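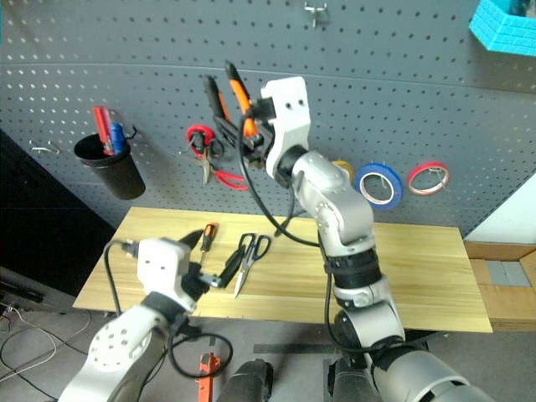

The rights to the Zuvoretti Cup had been sold to a streaming company called Codeo, and my father wanted to see the final as he had always seen it, on the old set in our workshop. I told him the old channel did not have it any more. He looked at the wall, where the red-handled pliers or snips hung beside the black cup, as if the match could be repaired with something from there.

"How much does it cost?" he asked.

"Fifteen a month."

"For one match?"

"For all of them, until the contract ends."

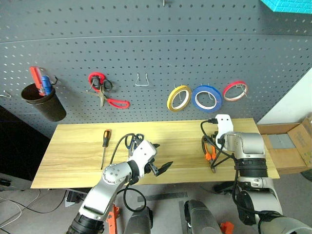 Dmytriv
Short story writer

He thought about this until the kettle boiled. Rurnard had not played a final for many years, and the last time there were 2,000 people in the ground and one camera on a tower. He had been behind the goal, and he had never seen the winning goal except from there.

At a quarter to eight I typed in my card number. The picture froze at once, then came back with the teams already on the grass. My father pulled his stool close to my telephone and put on his glasses.

"It is very small," he said.

Then they kicked off, and he asked me to be quiet.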